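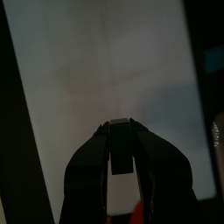
Attachment 1: dark block, pale wall, a little red at the bottom

Ticket: Drawer sticks, knob turns, nothing opens
Product: Pristus tabletop household set
Opened by: Austra Lapiņa
Assigned to: Benjamín Paredes
Priority: Low (I picked Medium, the form disagreed)

Austra Lapiņa wrote:
The red box with the little drawer has stopped being a box with a drawer and become a red box. Pulling the knob gets you the knob. It spins all the way round, very smoothly, best-made part of the whole set. The drawer itself moves 2 mm and then has second thoughts.

Tried so far:
- Pulling straight. No.
- Pulling while pressing down on the lid. No, and it pinched me.
- Turning the box over and shaking it. Something rattles in there. We don't know what. We are missing a spoon and a key, so bets are open.
- Candle wax along the edges, Mesfin's idea. The drawer still sticks and now it smells like a birthday.

We got the set in April through Kristiansen. The box says it is good for 400 openings. We'd like to know who counted.

Benjamín Paredes wrote:
Hi Austra, thanks for the details. Before we send a new one, could you confirm the box has been kept on a flat, dry surface, and send an overall view of where the set is used? Damp is the usual reason for a tight drawer. Please don't use wax, it collects dust.

Status changed: Open > Waiting on customer
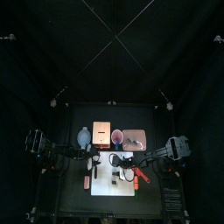 Stidstead, 2021-06-28

Flat, yes. Dry, yes, unless you count the blue squeeze bulb, which Ibsa filled at the sink once and emptied on Ozan. It stays at the back with the wooden box with the slot in the top and the pink cup, and nothing back there has given us any trouble. I would like to put in a good word for the slotted box in particular. It has a slot. Things go in the slot. It has never asked for more from life.

We left the drawer box alone over the weekend with the heater off, then tried again this morning. Knob: spins. Drawer: no.

Mesfin Ambaye wrote:
Adding myself to the ticket as the wax person. Wiped it off with a dry cloth. I also got the knob to bite for a moment by holding the screw from behind with a bent paper clip through the gap, and the drawer came out 15 mm before the clip straightened. Whatever rattles is at the back. It is too light for the spoon.

Benjamín Paredes wrote:
Thanks both. That sounds like a stripped knob screw plus a swollen runner. Does the felt on the front catch on the frame? And is the box ever packed away with other items on top of it?

Austra Lapiņa wrote:
The felt is fine, I ran a card round it and nothing snagged. As for packing, the set lives in a crate between uses, and whoever packs it decides what goes on top. On Friday that was me, so let's move on. When it's out, the box gets a place on the open table with nothing stacked on top of it.

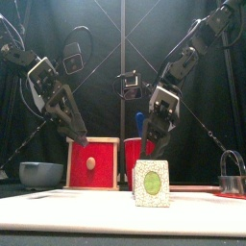

So I don't think crowding is the problem. The speckled cube with the green spot has been dropped more than anything else we own, and it already looked cracked when it was new, so you can't even tell. The red cup with the blue handle sticking out of it gets knocked over and stood up again all day long. The bowl is a bowl. Only the drawer has opinions.

Could you send a screw and a runner instead of a whole box? Ozan has a screwdriver and has been waiting for an excuse.

Benjamín Paredes wrote:
I can do that. Part kit is going out from our Astinbridge store: 4 screws, one pair of runners, one spare knob. Back off the old screw with the drawer closed, or the washer drops inside.

Ozan Ateş wrote:
Regarding the washer dropping inside: I believe we've identified the rattle.

Status changed: Waiting on customer > Parts shipped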